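Sorting and Containers: Notes for Unit 4
Packaging and Household Materials, Mesville campus
Instructor: Omid Akbari
Revised 7/10/25

1. What this unit covers

Last unit dealt with the shapes of packages. We now move to what happens when one container is put inside another, and to how a plain work surface is set up for sorting. Read the chapter on nesting in the Irard workbook before class. The problems at the end are optional, except for the first two.

2. Tapered containers

A tapered cup is wider at the top than at the bottom. Cups of the same taper stack, which saves shelf space, and the wide opening makes it easier to drop something in. The narrow base is the weak point. A tall cup with a small base tips more easily than a straight-sided one of the same height, and an item resting low in the cup helps to steady it.

Small cans go into cups of this kind in most of our exercises. Three terms to know:

Clearance – the space between the item and the inner wall.
Seat – the place where the item comes to rest.
Reach – the distance from the rim down to the top of the item.

Reach matters most when the item has to come out again. A can that seats near the bottom of a deep cup may have plenty of clearance and still be awkward to get hold of.

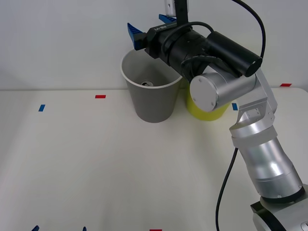 Fig. 1. Small can seated near the bottom of the gray cup, pull tab up. Yellow cup to the right.

For the written exercise, draw a cup and can in cross section and label all three terms. Abbas Kiani will lend calipers to anyone who wants to measure at home. Sign the sheet by the door.

3. Approaching the rim

The rim is where most small accidents happen. Coming in low and from the side pushes the cup along the table or knocks it over. Coming in from above, with the opening in plain view, leaves room to correct.
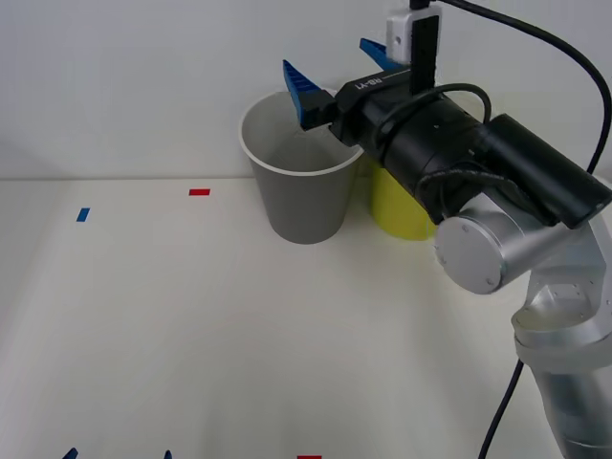

Color helps as well. A rim that differs from the body of the cup is easier to judge by eye, and two cups of different colors are harder to mix up when you are working from a written list. In the Amini set the colors stand for categories, so do not swap cups between stations. If a cup is cracked, put it on the side shelf and write the station on the slip.

We kept a log of the May practice sessions. It has 416 entries, and 183 of them concern a cup that was touched at the rim on the way in or out. Bring your own log sheet to the next meeting so we can compare.

4. The work surface

Use a plain, light, matte top. Glossy tops throw reflections that make edges hard to find, and patterned ones hide small parts. Wipe the surface before you start and keep bags and coats off it.

Positions are marked with short strips of colored tape. Keep the strips small – a long one lifts at the ends and catches on the base of a cup. Press them flat with a thumbnail and replace them when the corners curl.
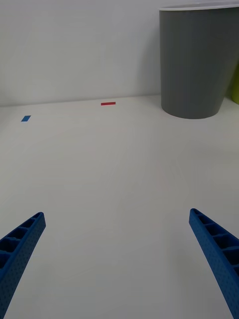 Fig. 2. Tape markers on a white tabletop.

For next time: Hasen, pages on labels and color codes, and problems 1 and 2 from Irard.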